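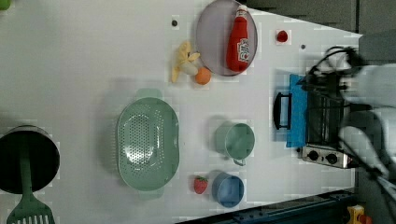

Bivus play kitchen, colours and kit list, 13th April. Layout on the white table, second go. Old list from December is useless, half of it is "misc pan" and "misc fruit". Starting over with names a parent would use. Colander is the thing that eats the room – sage green, long oval, handle tab each end, and it decides what size of tub the whole lot goes in. The light green cup next to it is close enough in colour that I'd been reading the two as a set. The blue cup clearly isn't from the same family. Fine, keep both, list as "cup, green" and "cup, blue", no more arguing about sets.

Tub trial. Besten medium: colander goes in on the diagonal, lid bows. Besten large: lid shuts but everything slides to one end when you carry it. Tried pot inside colander – no. Colander over pot, upside down – yes, and the cups tuck in beside. Spatula has to go in along the long wall, head down. Wrote this on masking tape on the inside of the lid, will redo it properly with a label.

Tub number for this one is 116. Not 556, that's the tea set, somebody had swapped the lids again. Check both before they go back on the shelf. 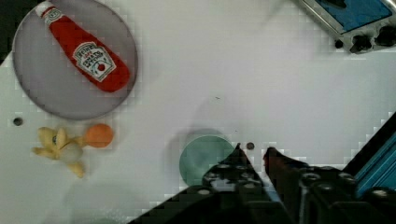 Ketchup: staying with the kit. There was talk of pulling anything with a real-looking label and I don't see the point, it's the first thing the kids go for. Listed under Condiments, which is a silly heading for one item so probably move to Food. Food then reads: ketchup, banana, orange, strawberry. Short and clear. Put the banana down as "banana, peeled", the last borrower spent ages hunting for the peel that was meant to come off.

Plate. Purple or grey? I've got it as grey in one list and purple in the other and both are mine. Going with "plate, grey-purple" and leaving it. Held up against the Marchuk colour card and it lands between two chips, no help there.

Cleaning. Woter spray at the weak dilution on the hard pieces, wipe, leave 6 minutes, wipe again with plain water. Not on the fruit until I've done a test on the back of somthing we can spare. Pot needs a proper scrub inside, there's old tape residue near the rim. Stove – knobs and corners with a cotton bud, the spray just pools otherwise. Cloth goes through the wash with the tea towels, low heat.
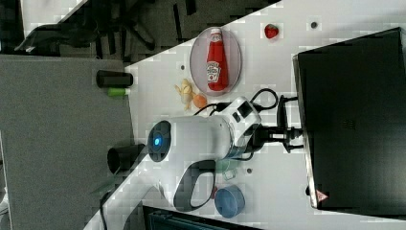 Plate with ketchup, banana and orange below it, strawberry to the right. Blue cup on its side.

Blue cup notes: base is a bit proud in the middle so it rocks on a flat top. Sand or leave? Leave for now. If we sand it we lose the shine and then it looks like a repair. Could try a felt ring. Have some left from the chair feet job, 2 sizes, the small one is probly right.

Question for whoever does the next kit: do we want the cloth on the list as a piece, or as packing? I've been using it as both. Blue cloth round the stove stops it rattling in the tub, and then it comes out as a towel to play with. If it's on the list it has to come back. If it's packing it never will.

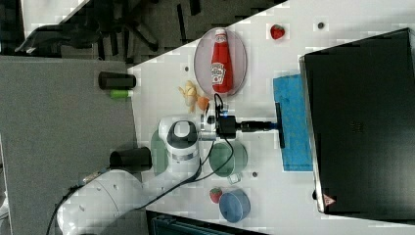
Went with piece. "Cloth, blue", last line of the list, and a note on the lid saying wrap the stove in it.

Card layout: hard pieces down the left column, food down the right, stove and cloth across the bottom. Font up a size from the tea set card, had complaints. Laminate after proofing, NOT before like last time.

To do
– lids on 116 and 556, swap back
– felt ring on blue cup
– patch test Woter on fruit
– ask Besten if the large tub comes with a divider, or cut one from the corflute offcuts
– strawberry leaf: edge lifting a little at one side, dab of glue, leave overnight under a peg
– reprint card, bin the December one

Divider would sort the sliding. Measure tub inside width first, wrote it on the bench pad and now can't find the bench pad.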